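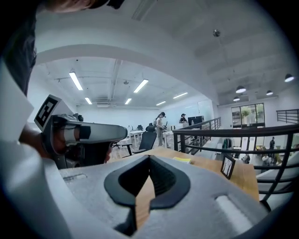
Meron Zeleke asked us when a machine would be able to clear her kitchen table, and whether she should hold off on buying a new dishwasher until then. Buy the dishwasher, we told her. We've been giving some version of that answer ever since Kiso opened, and we still love getting the question!

About Kiso | Who we are

Kiso is a small company working on one stubborn problem: getting machines to do ordinary chores. We mean the kind you do with half your mind somewhere else – putting the pens back in the cup, folding the dish towels, sorting a bin of mixed screws at the end of a shift, wiping the counter around the toaster without knocking over the salt. We started with five people and a borrowed workbench, and we still do most things around one table, with the laptops pushed out of the way.

So can machines do this work yet? Some of it, on some days, in some rooms. We think that's a wonderful place for a field to be, and we'd like to tell you plainly where we stand.

How we work

We teach by doing the chore ourselves. A person picks up a hand-held gripper and does the job with it, and then does it again, and then again with the mug turned around or the towel bunched up in a different way. The recordings become practice material for the software that will later steer an arm. People who try it for the first time usually laugh, because you suddenly find out how much your fingers were doing for you. Picking up a flat sheet of paper with two pads is hard! So is a coin, and so is anything that sticks to the thing underneath it.

Our current tabletop collection holds 3936 recordings. The shortest are single moves, like lifting a spoon into a drawer. The longest are full clear-ups, where everything on a surface has to end up where it belongs, and those are the ones we learn the most from. They're also the ones where you find out that two coworkers have completely different ideas of where a stapler belongs.

What works today

Picking up solid things that keep their shape goes well. Cups, boxes, tape rolls, most bottles. If the object is roughly familiar and there's space on both sides of it, our arm gets it and puts it down where we asked. In our last long test we ran 200 pick-and-place tries on a cluttered table, and 19 of them failed. Most of those were clear plastic lids. We now have a drawer full of clear plastic lids and a real grudge against them.

Shop-floor work is further along than housework, mostly thanks to the rooms themselves. The people at Tremblay, who make hinges and small brackets, let us set up beside one of their packing benches in April. Parts come down the same chute, the bins stay put, and the light is the same at seven in the morning as it is in the afternoon. Our arm fills the small-bracket trays there. It's slower than the person at the next bench, and it stops and asks for help when two brackets hook together (they do this constantly, it's what brackets are for). But it fills trays, and they go out the door, and we were all so happy the first morning that we forgot to eat lunch.

What doesn't work yet

Cloth. We can fold a dish towel that starts out flat. Hand us one straight from the dryer basket and it gets long and sad. Fitted sheets we haven't even tried.

Anything wet is trouble too, and so is anything that has to be judged by feel, such as whether a jar lid is really on or whether a sponge has been wrung out enough. Pads don't feel much. We're working with Sulico on a softer pad with sensing in it, and the early samples are promising, though the first batch wore out quickly on cardboard.

Then there's the home itself. Every kitchen is arranged by somebody, for their own reasons, and the reasons aren't written down anywhere. Is that envelope trash or is it the water bill? A person who lives there knows right away. Our software has to ask, and a helper that asks about every envelope is more work than the envelopes. We spend a lot of time on this, probably more than on the gripping.

What we're building

Nestine is our tabletop helper: one arm, one rail, meant for a fixed surface like a workbench or a long counter. It tidies, sorts and fetches within reach. It doesn't roll around the house, it doesn't cook, and it isn't on sale. We lend units to shops and a few brave households for a month at a time, and we read every note they send back – including the one that just said "please teach it about cats."

Come and try it

If you're nearby, visit us and do a chore with a gripper in your hand. Bring something awkward from your own kitchen drawer; we keep a shelf of the best ones. If you run a small shop with a dull, repeated job in it, write and describe the job in as much detail as you can stand. Tell us what goes wrong on a bad day. That part helps us more than anything else.

We answer all mail, sometimes slowly.

Comments

packingbench_lou
Would like to see the lid problem solved before anything else. We handle clear lids all day and I'd lend you as many as you want.

Oriel
Tried the gripper on a visit with my son. He beat me at stacking cups and hasn't let it go. Is there an age limit for the open bench?

Kiso
No age limit, Oriel, as long as a grown-up comes too. He's welcome back to defend his title!

D. Marsh
What happens when the envelope IS the water bill?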